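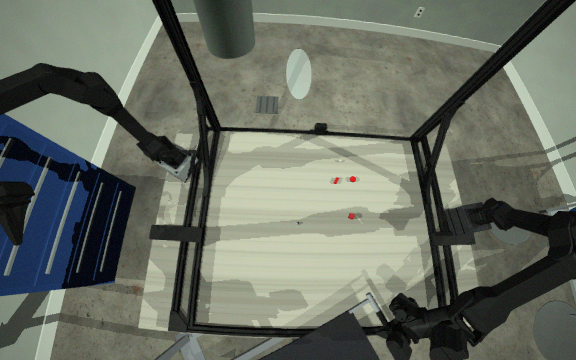

Rindham Cell Planner, reviewed after one budget season

Posted January 8, 2025

I bought the Rindham planner last May because I was sick of spreadsheets. We're a small shop in Skornadville, we do light assembly and sorting, and every time I tried to price out a two-arm cell I'd end up with a tab called "final" and another one called "final use this" and they never agreed. So when I saw a program that lets you lay out the arms, the bench and the conveyor in a simulated room and then spits out a parts list with a running total, I was pretty much sold before I finished reading the page.

The license is $485 a year for one seat. You can add a second seat, but I never needed one, and my boss is happy to look over my shoulder.

Setup was easy. I had it running on my regular desktop before lunch, and the starter library has 9 arm models in it plus a decent pile of benches, rails, stands and cabinets. You drag things in, you type in what you've been quoted, and the total in the corner changes as you go. I can't tell you how much I love that little total! Every time I got greedy and swapped in a bigger arm, there it was, glaring at me.

The part that won me over was being able to put the rest of the room in. My old spreadsheets had a line for arms and a line for "misc," and misc is where budgets go to die. In Rindham you have to put the drawers somewhere. You have to decide where the outlet is. I ended up adding power drops, a frame for the work surface and a mount for the little device on the back bar, and all of that was money I'd have forgotten until the invoice showed up. (Ask me about the year we forgot to budget for cable. Or don't.)

Shadows are a bigger deal than I expected too. You set the lights, and you can see the dark patches fall over the work area when the arms hang over it. I moved our planned overhead light three times in the program and zero times in real life, and for me that alone was worth a good chunk of the price. If you're planning on cameras, play with this before you ask for a lighting quote. 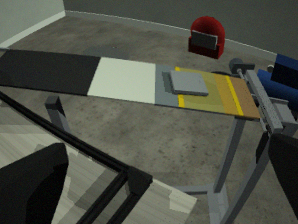
Conveyors and long boards are where I have more mixed feelings. Placing one is simple enough, and you can color the zones any way you like, which is handy when you're explaining to the finance people which stretch of the line you're asking them to pay for. But the supports drove me nuts. The program treats legs, crossbars and brackets as separate items, so if you slide the board over a few inches you have to go back and fix each one. I lost most of an afternoon to that. Group everything first, that's my advice, and save a copy before you move anything.

Grippers are priced apart from arms, and I think that's the right call. People new to this always seem to get a quote for an arm and think they're done. You're not! You need something on the end of it, and probably a spare set of fingers, and those numbers add up fast on a two-arm job. The reach check is good as well. It told me early on that one of my arms was going to come up short of the far side, and I could shift the stand over while it was still only a drawing.

Now for the stuff I didn't like. Export is clunky. You get a parts list that opens fine, but the categories come out in alphabetical order and I've found no way to change that, so I re-sort it by hand every time. Installation labor isn't in there at all, and neither is training. I add those in myself. And anything past 50 objects in a room gets sluggish on my machine, which is no powerhouse, so take that one with a grain of salt.

I also tried the Plasance estimator for a while. It's cheaper and the reports look nicer, but it's flat, all top-down boxes, and I kept missing things that stick up or hang over. If your project is one arm and a table, Plasance would do you fine. For two arms sharing a space I wouldn't go back.

Support has been good. I wrote in twice and got a real answer the same day both times. There's also an add-on library from Wasilewska with more stands and carts, and I'd get it if you buy used equipment, as the older sizes are in there.

Four stars out of five from me. I'm renewing in May, and I'd give it the last star if they'd let me move a table and have the legs come with it.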